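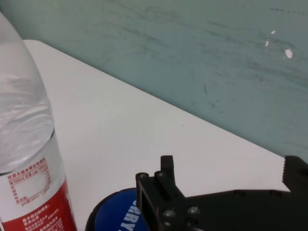

*White tabletop, bottled water with a red and white label, and the pale teal-green wall at our Stustham rooms.*

**STUSTHAM, March** — I run Cliltano, a small studio that rents out plain, well-lit rooms with good tables in them, and I'm very happy to say we're opening the doors of our new Stustham place this month. First open day is a Saturday, 10 in the morning until we get tired. Come by!

If you rented from us at the old address on Cardoso Street, you know what you're getting. If you didn't, it's pretty simple. You book a room by the half day, you get a table, a painted wall, decent light, and drinking water. You bring whatever you're working on. People have used our rooms for product photos, sewing, mail-outs, model kits, a choir's costume repairs, and one very long afternoon of sorting stamps.

The new place has seven rooms, up from three. Every one of them has a white table, and I'll admit I spent far too long on those tables. I wanted a smooth, matte top that doesn't throw glare back at you when you're trying to look closely at something small. We tried a glossy one for a while at Cardoso Street and I got complaints about it from pretty much everybody who brought a lamp. The white ones show every crumb and every speck, which I've decided I like (ask me again in a year). They get wiped down between bookings, and there's a cloth and a spray in each room if you want to do it again yourself.

Then there's the wall color. I painted test patches all over the biggest room, and for a few weeks it looked like a quilt. We ended up with a pale teal-green that comes from the Lavance range. My own vote at the start was for plain gray, but I lost that one after asking our regulars to pick a favorite on the booking form. We got 87 replies, and the teal-green was so far ahead that I stopped arguing. It's quiet behind most things, and it's a nice color to look up at when you've been squinting at stitches.

Now, the water. I know it's a funny thing to put in a press release, but it was the single most requested item when we asked people what they missed at the old place. We had one tap down a hallway, and the line for it on busy days was no joke. So from opening day there's bottled water in the rooms, included in the price. Drink it, take it home, whatever you like.

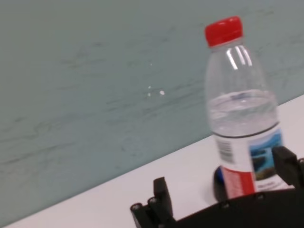

*Red screw cap, barcode and a little landscape on the label: the bottled water at Stustham.*

I've grown fond of the label, too. There's a printed landscape on one side with blue in it and some dark green-brown land, and I keep thinking I should go wherever that is. The writing on the front is in Chinese. If you can read it, you're ahead of me, so please say hello at the desk and fill me in.

A few practical things people keep emailing about:

- **Price.** Half-day rooms stay at the Cardoso Street rate through the end of June. I'll post new rates before then and anyone with a booking already in keeps the old one.
- **Hours.** We open at 8 a.m. on weekdays and 10 on Saturday. Closed Sunday for now.
- **Food.** Fine in the rooms, as long as it isn't something you'd fry.
- **Recycling.** Empty bottles go in the bin by the front door. Caps back on, please, they roll everywhere otherwise.
- **Your own bottle.** Bring it! The refill tap is next to the coat hooks.
- **Storage.** There are shelves you can rent by the month. They're going quickly, so write to me soon if you want one.

On the open day you can walk through all seven rooms, sit at the tables, and try one out for free in 30-minute slots. The first five people to book a regular weekly slot get their first month of shelf space at no charge. There'll be coffee, and I'm making lemon bars if the oven in my apartment cooperates.

One number for anyone writing this up: we took 771 half-day bookings at Cardoso Street last year, in a place with three rooms and a heater that rattled. I started out with one folding table and a borrowed key, so that total still makes me want to sit down. Thank you to everyone who put up with the heater.

Parking in Stustham is free on the street after noon on Saturday and a bit of a scramble before that. The bus stops right across from us. Look for the blue door, the sign isn't up yet.

**About Cliltano**

Cliltano rents simple work rooms by the half day to makers, small sellers, clubs, and anyone who needs a clean table and some quiet. We're independently owned and we've just moved from Cardoso Street to Stustham.

**Press and bookings**

Stop at the front desk during opening hours or use the contact form on the Cliltano website. If you're from a paper or a newsletter and want to see the rooms before the open day, tell me which morning suits you and I'll be there with the keys.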